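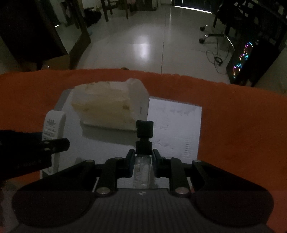
Can a machine tidy a table yet?

Nearly! I've been pestering Areti Deligiannis about this since March, when she started working on pick-and-place, and I still come away from every chat grinning.

What gets me is how ordinary the hard bits are. A small clear container with a black top has a narrow body that shines back at you, and depth sensors have never liked see-through plastic. A crumpled package is worse. Where are its edges? Which part do you grab, and how hard? My nephew could do it half asleep, but a pair of stiff fingers has to be shown again and again (Areti reckons on around 500 goes before she trusts a new object).

A remote control is the friendly one. Flat sides, firm all over, same shape from one day to the next – two pads can squeeze it by its edges and hold it upright.

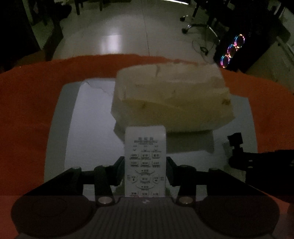 Then you have to put it back down, of course, and facing the right way for whoever wants the buttons. I'd give that another couple of years. Folding a fitted sheet, I wouldn't even guess! Kausar Warraich has bet me 14 quid it'll be sooner, and I'd love to lose that one.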